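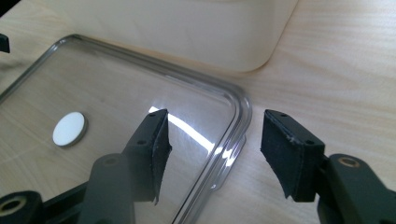 Hand-held gripper over a clear lid, white disc on the lid

Visitor demo with hand-held grippers: how do I set up a table people can try themselves?

Posted by tablefour in Robots and Automation > Events and Open Days

We have an open day at our workshop in August and I have been given one table for manipulation. We work with hand-held grippers, two fingers with foam pads, the kind you squeeze yourself while the camera records. The arm will be running at the other end of the room and someone else is looking after that. My table is for letting visitors pick things up with the same tool we use.

What I have so far is a plain wood table, a clear plastic lid with rounded corners, a white plastic container, and a small white disc. The task is to pick the disc up off the lid and put it in the container. I tried it with people from the office and the results were mixed. Some got it right away. Others pushed the disc across the lid until it went over the rim, and a couple of them picked up the whole lid instead.

The foam on the pads is also getting ragged at the edges. There are flaps hanging down at the corners on both fingers. I don't know if I should replace it before the day or leave it until after, since visitors are going to wear it down anyway.

My questions are these. Is the disc too hard for people who have never held one of these? Should I keep the lid or just use the bare table? And does the torn foam matter for a demo where the data isn't going to be used for training?

We have 2 grippers and I can have both of them out. The visit schedule gives each group 5 minutes at my table. We were told to plan for 266 people over the day, in groups, though not all of them will want a turn.

Edit: several people asked which room. It is the long room at Denia, ground floor, windows on one side. No blinds.

harborlight_k
Marked as helpful by the poster

I ran the hands-on table at the Tavum open day two years in a row, so this is from doing it, mostly from doing it badly the first time.

The disc is too hard as a first task. It is fine as a second task. With a flat object the pads have to come down level with the surface and close on a very thin edge, and a new person will hold the tool at a slant because that is comfortable for the wrist. Then one pad touches down before the other and the object slides. Give them something with some height first. We used foam blocks and empty spools. Once they had moved two or three of those they had stopped looking at their hand and started looking at the fingertips, and then the flat object was possible for most of the adults and a lot of the kids.

On the lid, I would keep it but tape it down. Clear tape on the underside, folded over on itself, is enough. You said people were lifting the whole lid, and with tape that can't happen unless they really pull. The lid is useful to you because it shows visitors why clear plastic is a nuisance. Your picture already has the light coming off it in a band by the corner, and you can see the table straight through the middle of it. Turn the screen around so they can see what the camera gets and have them move the lid a little before you tape it. That took me less than a minute to explain and people asked good questions about it.

With windows on one side and no blinds, the glare is going to move during the day. Set the table up at the time of day your first group arrives and again after lunch, and mark both positions on the floor. I didn't, and by mid-afternoon our screen was mostly white.

Foam: replace it the evening before, and bring enough to replace it again. A hanging flap can get under a flat object or fold into the grip, and then the person thinks they did something wrong. It makes no difference to your data but it does to them. Clean the old adhesive off the finger first or the new pad will sit crooked. If your pads are screwed on, bring the right driver and put spare screws in a cup with a lid.

For timing, 5 minutes per group is short. What worked for us:

First minute, you do the task once without talking, then once while talking.
Next three minutes, visitors, both grippers going, one on each side of the table.
Last minute, play back one of their recordings on the screen.

The playback is what they remember. If you can only do one thing besides the task, do that. Check ahead of time that your recording software can stop and play without a restart. Ours couldn't, and I ended up showing the same recording of my own hand to every group.

If you are recording visitors, ask first and have a sign up. We kept the camera pointed at the table and deleted everything at closing.

m_orrin

Agree with most of that, but I would drop the disc completely. At the Takagi visit last year they had a table with small flat parts and there was a line behind one man who would not give up. Use bigger stuff. Kids want to pick up something they can name afterward.

Also bring wipes for the handles.

pesobench

Different view from the two above. I work on the Peso project and we show this kind of tool to school groups and to engineers, and it isn't the same demo.

If your 266 are mainly families, follow what harborlight_k wrote. If a good part of them are from industry, keep the disc and let them fail at it. They have usually seen a video of an arm picking things up and they have no feel for how much adjusting goes into one pick. Missing the disc a few times with their own hand gets that across faster than a slide does. I only tell them to level the tool after the second miss.

Something I would add is a number they can take away. We put a card on the table that says we collected 3000 short recordings for one kitchen task. People read it while they wait and then they start asking how long that took, who did it, what happens to the bad ones. It gives the ones standing at the back something to do.

On the foam I half agree. Change it, yes. But keep one worn pad and set it on the table next to a new one. Engineers always pick it up and ask how long a pad lasts. Have an answer ready. I didn't, the first time, and had to say I would find out.

One practical point about two grippers on one table. The hardware is wider than it looks, and on ours the body sticks out well past the fingers. Two people reaching for the same lid will knock into each other. You want two lids and two containers, an arm's length apart, with you standing at the short end. If you only have one container, put it in the middle and keep the lids at the outside.

And charge everything the night before. Put the chargers under the table with a power strip, cable taped to the floor along the wall side.

Reply from tablefour

Thanks, all of you. I'm going with blocks first and the disc for anyone who wants it, lid taped down, new foam the evening before. I found a second lid but it's a different shape, square corners, I assume that won't matter. I'm going to check the light in the room at ten and again at two this week.

Our playback does need a restart, I just tested it. I'm asking if we can borrow a second laptop.

harborlight_k

Square corners are fine. Tape that one down too.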